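Search news, projects, people
Share 13

Plekbridge lab records hand-guided demonstrations for tray sorting

September 15, 2020

The Plestitz manipulation group at Plekbridge has begun recording teleoperated demonstrations on a toy kitchen counter. An operator drives the arm remotely while fixed and wrist-mounted cameras log the session. A plush mouse, dimpled balls, a sponge and a crumpled cloth share one red tray beside the sink.
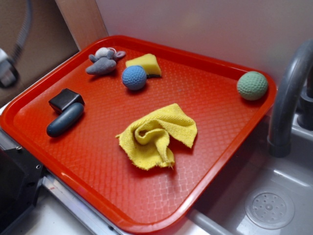
Close-range views

Each demonstration is stored with joint positions, gripper width and operator input. The wrist view is dominated by the fingers once they draw near each other.
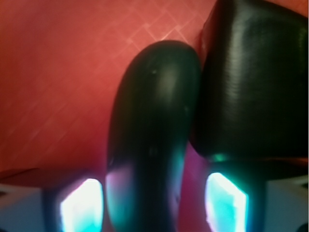 Control software comes from Wistico, which rebuilt its remote interface in September to cut lag. Elongated items are harder to line up than balls, particularly when a dark cube-like item lies alongside.
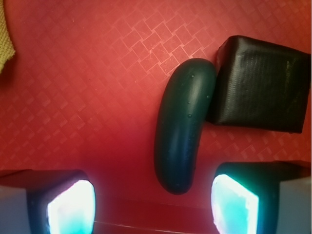 The group plans 1000 demonstrations, with 55 held back for testing. Operators practise for 29 minutes before their recordings are kept. Item positions are changed between sessions so the learned policy doesn't favour one layout.

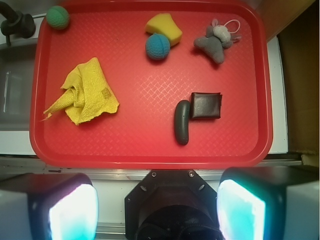

Ahmadpour commented that 55 is a thin test set if the layouts are all drawn from the same tray, and asked whether failed attempts would be released too.

Comments 13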